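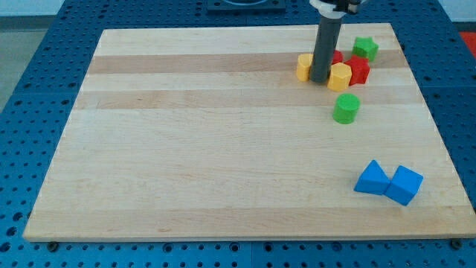

개요

로보 경진대회(Lobo 競進大會)는 모르노브 공과대학이 주관하는 학생 로봇 조작 대회이다. 고정식 로봇 팔을 이용하여 작업면 위의 물체를 밀거나 정렬하는 과제를 다루며, 학부생으로 구성된 팀이 참가한다. 대회의 명칭은 초기에 사용된 제어 소프트웨어 '로보(Lobo)'에서 유래하였다. 정규 교과목인 '로봇 조작 실습'과 연계하여 운영되며, 수강생은 대회 참가 결과를 기말 과제로 갈음할 수 있다.

역사

대회의 전신은 로봇 동아리 웨숨(Wesum)의 교내 발표회이다. 웨숨은 본래 이동 로봇의 경로 계획을 주로 연구하던 동아리였으나, 지도교수 마달레나 모라이스(Madalena Morais)의 부임 이후 접촉을 수반하는 조작 문제로 활동 영역을 넓혔다. 발표회는 이후 공학부의 공식 행사로 승격되었으며, 이때 채점 기준과 참가 자격이 처음으로 성문화되었다.

2024년 6월 19일에는 개정 규정이 공포되었다. 이 개정으로 집게를 이용한 파지 과제가 별도 부문으로 분리되었고, 막대형 말단 장치만을 사용하는 밀기 부문이 대회의 중심 종목이 되었다.

경기 방식

밀기 부문의 참가팀은 로봇 팔 끝에 수직으로 장착된 원통형 막대를 이용하여 목재 판 위의 블록을 지정된 배치로 옮긴다. 블록을 집거나 들어 올리는 행위는 허용되지 않는다. 목재 판은 격자형 구멍이 뚫린 작업대 위에 놓인다.

블록은 플라스틱 재질로, 별 모양, 팔각기둥, 원기둥, 삼각기둥, 정육면체 등의 형태가 쓰이며 빨강, 노랑, 초록, 파랑의 색으로 구분된다. 같은 형태라도 색이 다르면 별개의 블록으로 취급한다. 과제는 '파란 삼각기둥을 파란 정육면체에 붙일 것'과 같은 짧은 문장으로 제시되며, 팀은 문장을 받은 뒤 정해진 시간 안에 동작을 완료하여야 한다.

각 팀에는 3회의 시도가 주어지고, 한 회의 제한 시간은 200초이다. 블록이 판 밖으로 떨어진 경우 해당 시도는 즉시 종료되며, 그 시점까지의 배치를 기준으로 점수를 산정한다.

부문

대회는 다음의 3개 부문으로 나뉜다.

원격 조종 부문: 참가자가 조종 장치로 팔을 직접 움직인다. 신입생의 참가가 권장된다.

자율 부문: 팀이 작성하거나 학습시킨 제어기가 사람의 개입 없이 과제를 수행한다.

파지 부문: 집게를 사용하며, 별도의 규정을 따른다.

채점

점수는 목표 배치와의 일치도, 소요 시간, 불필요한 접촉의 정도를 종합하여 매긴다. 과제와 무관한 블록을 움직인 경우 감점이 적용된다. 여러 블록이 밀집한 상태에서 하나만을 분리하는 과제는 난도가 높은 것으로 분류되어 가산점이 부여된다. 이의 신청은 해당 시도가 끝난 직후 팀 대표가 심판에게 구두로 하여야 하며, 심판은 경기 기록을 검토한 뒤 판정을 확정한다.

교육 과정과의 관계

실습 과목의 수강생은 학기 전반부에 좌표계 변환과 역기구학을 배우고, 후반부에 팀별로 조작 과제를 준비한다. 자율 부문에 출전하는 팀은 원격 조종으로 수집한 시연 기록을 학습 자료로 활용할 수 있다. 웨숨이 관리하는 공용 기록에는 약 2000건의 시연이 포함되어 있으며, 재학생은 소속 학과와 관계없이 이를 열람할 수 있다. 시연 기록을 새로 제출하는 팀은 과제 문장과 수행자, 성공 여부를 함께 기재하여야 한다.

겨울 방학 중인 1월에는 예비 참가자를 위한 단기 강습이 열린다. 강습에서는 비상 정지 절차, 작업 영역 설정, 막대와 판 표면 사이의 간격 조정 등을 다룬다. 강습을 이수하지 않은 학생은 지도자 없이 로봇 팔을 조작할 수 없다.

관련 활동

대회 출전 경험이 있는 학생들이 결성한 연구 모임 누벡스(Nuvex)는 밀기 과제의 모의실험 환경을 개발하여 교내에 배포하고 있다. 이 환경은 블록의 형태와 판의 마찰 특성을 조절할 수 있으며, 실기 시간이 부족한 팀의 예비 시험에 주로 쓰인다. 다만 모의실험에서 얻은 결과는 대회의 공식 점수로 인정되지 않는다.

같이 보기

로봇 조작
역기구학
모방 학습
말단 장치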